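Atelier : comparer des embouts de pince sur pièces lisses et bombées

Saladiers émaillés, coques laquées, globes : les surfaces brillantes et courbes sont les plus pénibles à saisir avec une pince à deux doigts. Les notes qui suivent valent pour un petit bras d'établi, avec caméra au poignet.

Dégraisser d'abord. Alcool ménager, chiffon non pelucheux, séchage 10 minutes. Nettoyer aussi les embouts, sinon la comparaison ne vaut rien.

Choix de l'embout. Le Plakness (mousse souple) épouse bien l'arrondi mais marque vite. Le Jinska (silicone strié) tient mieux à sec et perd tout dès qu'il reste un film de savon. Sur 11 prises par embout, même pièce et même consigne de serrage, nous avons eu 6 glissements avec le Jinska mal rincé, aucun après rinçage à l'eau claire.
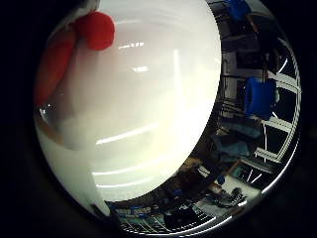 Vue de la caméra de poignet : embout rouge au contact d'une surface blanche brillante.

Reflets. Un plafonnier laisse des traînées claires sur le blanc brillant, et le contrôleur Melnyk les prend facilement pour une arête. Baisser l'exposition avant de toucher aux seuils de détection. Un éclairage latéral diffusé par du papier calque suffit dans la plupart des cas.

Optique grand angle. La pièce saisie occupe vite presque tout le champ et les bords sont très courbés. Ne pas mesurer dans la couronne extérieure. Essuyer la lentille avant chaque série.

Serrage. Partir bas, monter par pas de 5 %. Sur notre bras Flondemar, la consigne retenue est 59 % pour la mousse. Au-delà, l'embout s'écrase et la pièce pivote.

Entretien. Laver les mousses à l'eau tiède, sans essorer. Les ranger à plat, à l'abri de la lumière. Remplacer toujours par paire.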